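Teaching an arm to make a bed: my project report so far

So, my project is about getting a robot arm to tidy bedding, and most of what I did was collect the examples it learns from. I thought the learning bit would be the hard part. I've spent far more hours moving the arm by hand than I ever did on the code!

The setup is called Flekard (my supervisor, Normunds Šimkus, picked the name and won't say why). I hold a handle, the arm copies what I do, and a small camera at the wrist records the lot. One go from start to finish counts as one example. By the time I stopped I had 1384 of them, and I threw out 129, mostly ones where I'd dithered or let go too early. Ayman Mahasneh did 322 of the rest, and he's much quicker than me, which caused a problem of its own – the first version of the model couldn't decide whose speed to copy and sort of lurched along between the two of us.

We fixed that by agreeing on a pace and by splitting the job into 5 tasks: smooth, pull, pinch, lift and place. I also started writing a short note after every batch, and I wish I'd done that from day one, as my early batches are a complete muddle and I had to watch loads of them again just to label them.

Smoothing is the task I'd collect more of if I had another month. It sounds dull but the arm has to notice small things, and plain bedding doesn't give it much to go on. A pale off-white sheet with only gentle creases is about as hard as it gets, and I had to squint at the recordings myself to find the folds. The pink pillow with the teal dots is much easier to pick out against it, so I'd like to test whether having something patterned in view helps the model or just distracts it. My bet is on distracts, but Ayman disagrees, and we've agreed to run it both ways in March.
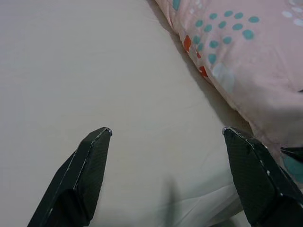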